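Finding the Hem: Teaching a Gripper to Pick Up a Shirt by the Right Part

Project report, Robotics Lab II
Ruoxi Xie, Natália Louro, Lingyun Peng
Supervisor: Delphine Alcantara

1. What we set out to do

Our proposal promised a system that would fold laundry. By December it promised a system that would pick up one piece of laundry, and we would like credit for the honesty of the revision.

The narrower question is a decent one. Folding methods usually assume the robot already holds the cloth at a useful place, such as a hem or a corner. A cloth dropped on a table rarely offers either. We wanted to know whether a small network, looking only through the wrist camera, could tell a grasp near a hem from a grasp in the middle of nowhere, and whether that judgment could be used to choose the next grasp.

2. Data

We labeled 4,000 wrist camera frames by hand. Each got one of three labels: hem, body, or unclear. Ruoxi and Lingyun labeled the same first batch separately and then compared, which led to a long Monday and a stricter definition of "hem." The final rule was that a line of stitching had to be visible and had to run close to the fingertips. Folds do not count, however much they look like hems at midnight.

We kept 3,000 frames for training and used the rest for testing. Frames from one grasp attempt always stayed in the same set. In our first version they did not, and our accuracy was wonderful.

Closed-finger frames were the hardest to label. Once the cloth is pinched, creases run into the fingertips from every side, and a real seam has to compete with all of them.
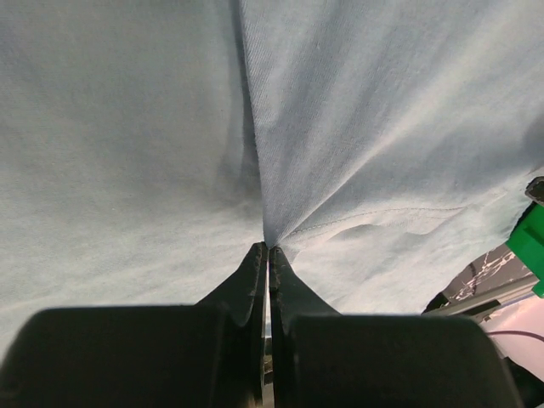
Figure 1. Fabric pinched between the closed fingers. The stitched seam curves off to the right of the pinch point.

3. Method

The classifier is a small convolutional network with a second output that marks where it thinks the stitching is. Meifang Xu, who ran the lab course, suggested the second output after watching the first version confidently call every dark crease a hem. Having to point at something seems to have made the network more careful. It had the same effect on us.

At run time the arm moves to a view with the fingers open, and the network scores the cloth in sight. If the hem score is high enough, the arm goes for the marked spot. Otherwise it shifts sideways and looks again, up to 20 times, after which it gives up and we count a failure. 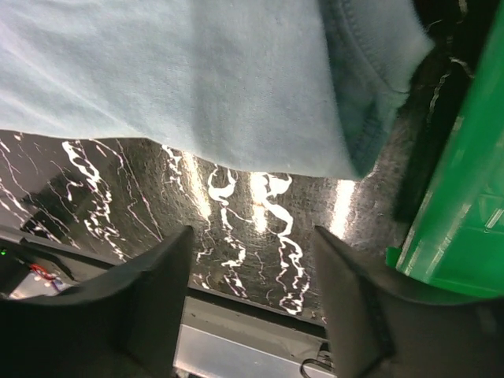 Figure 2. View with the fingers open. The hem is the darker stitched band on the right side of the cloth; note the glare on the work surface.

The glare cost us more time than the network did. Bright bands and white streaks on a dark, glossy surface are thin, high in contrast and often long, much like stitching as far as an early model is concerned. Training on random crops with brightness changes helped. Masking out everything that was not cloth helped more.

4. Results

We ran 304 grasp attempts, split evenly between our method and a baseline that grabs the highest point of the cloth. Our method ended on a hem more often, and most of the gain came from cloths lying fairly flat. On crumpled cloth the two were close enough that we will not be drawing a bar chart.

The usual failure was a correct detection followed by a bad grasp: the network marked the hem, and the fingers closed on a fold next to it. We have no depth estimate at the marked point, so the arm guesses the height from the table. Natália tuned that guess for a week — it is a very well tuned guess.

5. Limits and next steps

All the test cloths were plain. Stripes would probably ruin us. The next group should add depth before touching the network, and should try a matte surface for comparison. Our labels and the split lists are in the course folder, along with the labeling rule in its fourth and final wording.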